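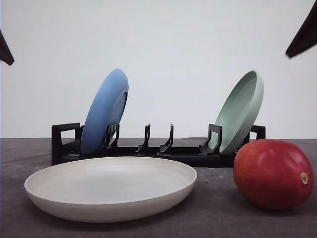
My mother left me the house in Clirkusham and my brother the car, and we both felt cheated until the plates came up.

There were three of them, bought at Imhof the spring before I was born. Blue was hers. Green was Dad's, and it stayed Dad's after he moved out to Valtgate (you did not put toast on it, you just didn't). The big white one was for company, and since we never had company it was for fruit, mostly, or for arguing over.

So it's April, I'm 2 days into clearing out the kitchen, and I've got my brother on speakerphone while I wash up. He wants the blue. I want the blue! We're grown people. I offered him the green and a hundred bucks and he laughed so loud I had to turn him down.

I told him fine, let me get everything in the rack first and then we'll talk. It's a black plastic rack, the long low kind, and I've always loved it more than is reasonable. Blue goes at one end and green at the other. That was Mom's rule, even back when they were still married, with all those slots left open in between. 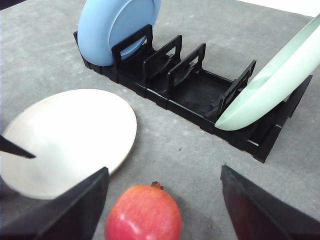

You put them at opposite ends, didn't you, came my brother's voice out of the phone, and then he went quiet for so long I thought the call had dropped. He said he did it too, in his own kitchen, with plates that didn't mean a thing to anybody. His wife kept pushing them together and he kept moving them back.

I sat down on the step stool. I asked him if he remembered Dad coming by that one Christmas, when he was 86 and she was 91, and how he dried the green plate and put it back in its own slot without asking where it went. He remembered. He said Mom had watched him the whole time over her coffee and never said one word about it.

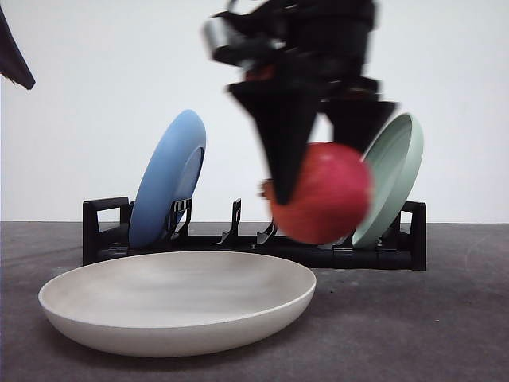 The rack at Clirkusham, with the green plate in its place.

We didn't settle it that night. He's driving up to get the white one, he says, and he'll look at the blue while he's here. I've told him looking is free.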